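Automated Kitchen Stations at Campbell: Questions and Answers for Staff
Updated 7/7/26

Which sites are affected?
The Campbell kitchens in Skultulport and Rullville. Skultulport will begin using its stations in October. Rullville will follow once the Skultulport results have been reviewed.

What work will the robot arms do?
Sorting and setting out cookware and tableware between services. The stations run on Wallow software, which is set up separately for each kitchen. Cooking, tasting and serving remain with kitchen staff.

How are tasks prepared before they reach a kitchen?
Each task is practiced at a training table with ordinary pans, bowls and utensils. Toy food is used in place of real food at this stage.
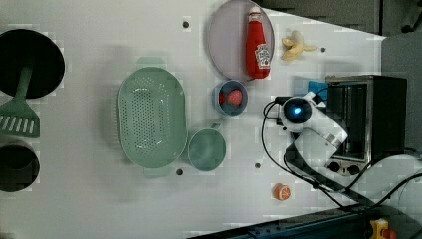
Darlene Doucette asked at the Rullville staff meeting whether people who now do this work would lose hours. Management replied that no contracted hours will be reduced during the first 40 weeks of operation, and that any later change must go through the usual notice process.

Will I have to work next to an arm?
Only after training. The course takes 25 hours, is held during paid time and covers safe distances, stopping the arm and reporting faults. Staff who prefer not to work at a station may ask for other duties.

Will my job title or pay change?
Job titles stay the same. Employees who complete the course and agree to oversee a station receive an additional $400 per quarter.

Who is responsible if an item is damaged?
The company. Breakage at a station is not recorded against the employee on duty.

Does the system record staff?
Station cameras are used to locate items on the table. Recordings are not used in performance reviews.

Where do I send further questions?
Please write to Citlali Sandoval in the Skultulport personnel office. Replies are normally sent within five working days.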